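Molo cell, morning check. Posting as I go so it's all in one place
31/01/2026

1/
ok so the Molo cell is mine to look after this month. one arm, one gripper, one very shiny table. going to thread what I do to it so next time I'm not digging thru old notes

2/
first thing is always cables. arm parked high, then I run a hand along the bundle from wrist down. feeling for flat spots, cracked jacket, zip ties that have walked. two ties had slid toward the wrist so cut them off and put new ones on, looser. too tight and the bundle takes the bend in one spot and that's where it dies

3/
connector on the gripper side next. quarter turn, seat it, quarter turn back. had a dropout in October that ate most of a shift and it was just this connector not all the way home. check it EVERY time

4/
cycle counter says 2,346 since the last finger swap. I swap when the pads look polished, not by the number, but I write the number down anyway. pads still ok today – dull all over, no shine at the tips

5/
fingers off, wipe, fingers on. screws in by hand first, both sides, then snug them evenly. if you crank one side down first the fingers close crooked and you'll chase it for an hour. ask me how I know

6/
force sensor. let it warm up before you zero it. I give it the time it takes to wipe the table and get coffee. zero with nothing in the gripper and the arm pointing straight down, fingers clear of everything. write down the Z reading before zeroing. last time 41, today 41, great, boring

7/
somebody asked what units. raw counts off the Rurnine readout. I only care if it moves

8/
payload file. the gripper got swapped last fall and the old payload was still loaded for weeks, so every slow move had a little sag in it. if the arm drifts when you hit freedrive, look there before you blame the joints. correct file is the one ending in 247, NOT 200. 200 is the old gripper. should really delete it. haven't

9/
table. glass cleaner on a cloth, never sprayed straight on the top, stuff runs into the rail grooves and then it's sticky forever. base bolts too while I'm down there – paint marks all still lined up so left them alone

10/
lamp stays where it is. pls. it got nudged once and the reflections on the table moved and we lost an afternoon over it. there's tape under the base now, if the tape shows the lamp is wrong

11/
then slow moves at low speed before anything real. hand on the stop. watching the cable loop the whole time, it should swing free and not catch on the wrist caps. then the props, cup and flag and blocks
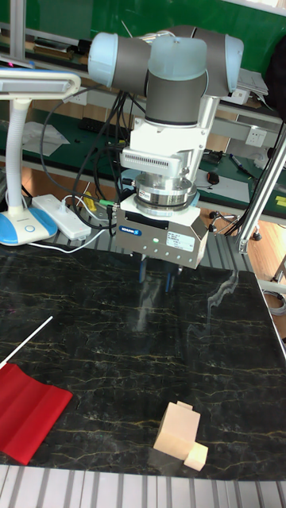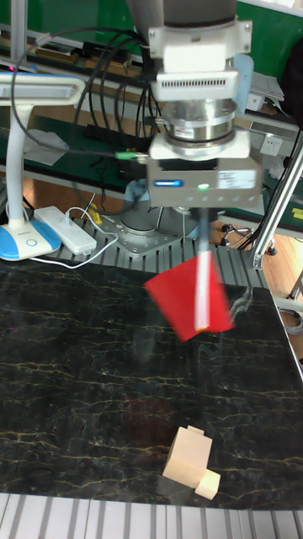
same table in all of these, wood blocks toward the front 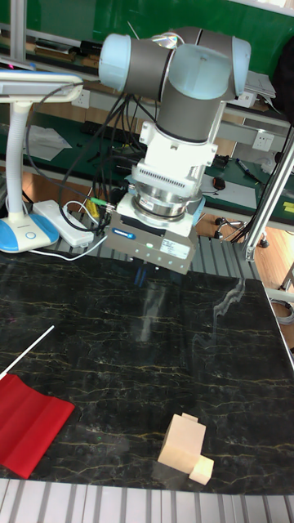

12/ Things I look for in the slow moves

– does the loop tug at the connector when the wrist tilts. if yes, more slack
– any tick or grind when a joint changes direction
– gripper light green before you send a close
– fingers stay off the tabletop, it scratches if you so much as look at it

13/
grip force for the cup is its own setting, saved under Vasiliu in the program list (dont ask, it was named before me). lower than for the blocks. use the block setting on the cup and you get a squashed cup

14/
spares: one set of fingers left in the drawer, ordered more from Virkska. no spare gripper cable, which bugs me. adding it to the list agian

15/
still to do – label the power strip so people stop unplugging the wrong thing, and get a proper clip for the cable loop. will add to this thread when the clip shows up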